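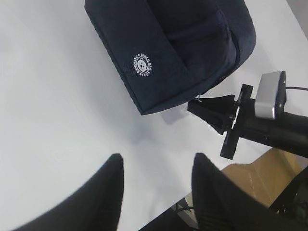 The Packed Lunch Years

By Oda Solheim

I ate the same sandwich for most of fourth grade. Cheese, mustard, white bread, cut straight across because my dad thought triangles were showing off. I can still smell the inside of that lunchbox if I try, and I don't have to try very hard.

I've been thinking about it a lot since I started packing my own lunch again. My old office in Gondham had a cafeteria, and a pretty good one (the Thursday soup is a story for another time), so for years I just grabbed a tray and pointed at things. Then I changed jobs, the nearest place to eat was a gas station, and suddenly there I was at six in the morning, staring into the fridge like it owed me something.

My first week was grim. Crackers. A banana that went black by ten. One day I brought a whole cucumber and no knife!

So I called Jirayu Ruangrit, who I used to share a desk with and who has packed a lunch every working day since he was 19. He laughed at me for a good long while and then told me to cook rice on the weekend, freeze it flat in bags, and stop buying lettuce. "You're never going to eat the lettuce," he said. He was right about the lettuce.

His own lunches are leftovers, nearly always, with something sour on the side – pickled mustard greens from Sitthichai, the little grocery behind the bus station, or a lime if he's out. I've stolen the idea completely. Plain rice and last night's chicken are a bit sad at noon, but put a few pickles next to them and I start looking at the clock around eleven.

I've learned a few other things the messy way. Dressing goes in its own jar, and the jar needs a lid that screws. Boiled eggs are wonderful, but not in a small meeting room. Soup wants a real thermos, filled with boiling water first for 5 minutes while you hunt for your keys.

And I've gone back to the sandwich, too. Same cheese, better mustard. I cut it in triangles now, and my dad, who is 31 years older than me and has opinions, still says it tastes the same either way.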